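3.2 How people talk about white rooms

I started this part of the study thinking it would be the easy one. People know what white is, right? I had 31 interviews from the Plarnbridge housing survey, all of them with folks who had moved within the past year, and I figured I'd skim for the word "white," count up the adjectives next to it, and be done by lunch. Instead I spent most of January on it (and I still argue with my own coding sheet).

The trouble is that hardly anyone in the interviews stops at "white." They say warm, chalky, dentist, eggshell, rental. "Rental" came up so often that I gave it its own code. It doesn't name a shade at all, as far as I can tell. People in Nostirach used it for walls that were nearly yellow, and people in Skikesov used it for walls so blue that I'd have called them gray. What they share is a feeling that somebody else picked the paint, and picked it in bulk!

Figure 2. White tabletop with rounded corners against a white background.

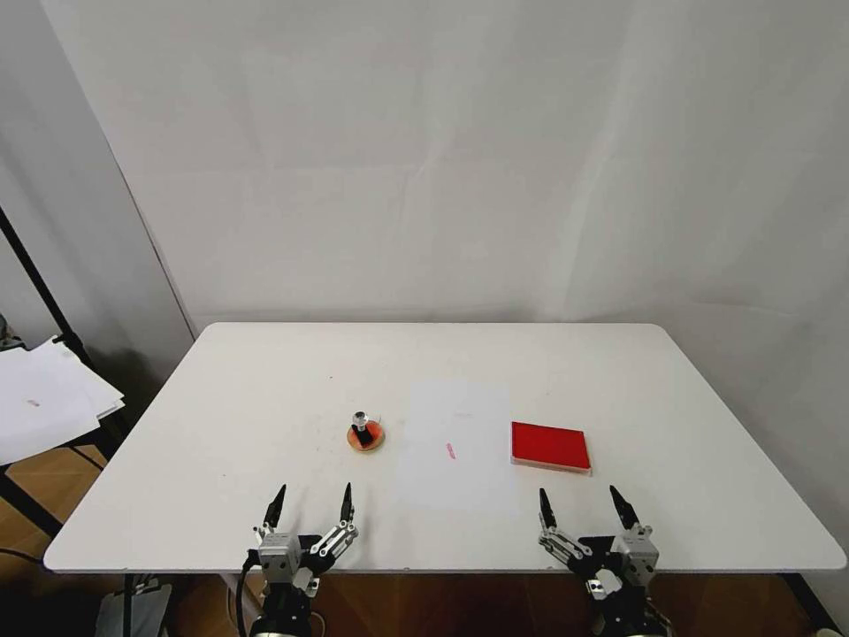

3.3 White next to white

My second set of codes covers passages where a person compares one white thing with another. I almost left these out, and I'm glad I didn't, since they're the liveliest talk in the whole collection. A woman who had just painted her kitchen told me the ceiling was "fine until the cabinets showed up." Another person bought new curtains and then decided that the window trim was dirty. She scrubbed it twice before giving up and blaming the curtains.

I coded 200 passages like this, and the pattern I kept running into was that the newer thing gets to be white and the older thing gets a different word. Cream, bone, tea. One man called his bathtub "oatmeal," and he was pretty cheerful about it.
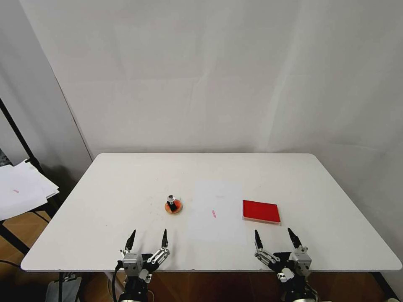

Folds and shadows matter here too, more than I expected. When people described sheets or drapes they talked a lot about gray, but they treated the gray as something lying on top of the cloth and didn't hold it against the color underneath. Walls got no such mercy. A shadow in a corner was "dingy" in 12 of the interviews, and in most of those the speaker went on to talk about repainting. I suspect cloth gets a pass for moving around, though my data can't really settle that.

Paper is its own little puzzle. Several people used printer paper as a yardstick, holding a page up to the wall or laying it on a counter to see which one "won."

Figure 3. A sheet of white paper on a white table, with a small round orange object resembling a cookie to its left.
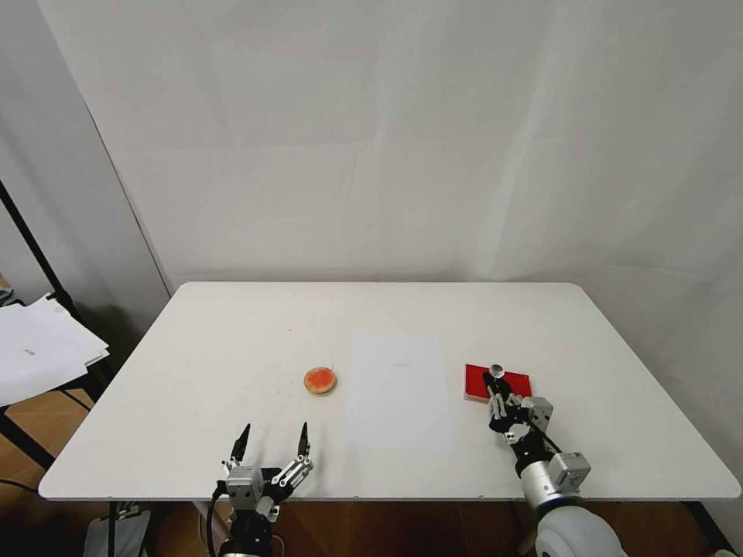
The Tuhumury interviews are the odd ones out. Speakers there seldom compared two whites directly and went for weather words: foggy, snowy, overcast. I don't want to make too much of this, as the interviewer in Tuhumury liked to open with a chat about the weather, and that may well have rubbed off on the answers. I kept the passages in the totals but marked them with an asterisk in the appendix. Anyone who wants to rerun the counts without them can do so, and the "rental" result holds up either way.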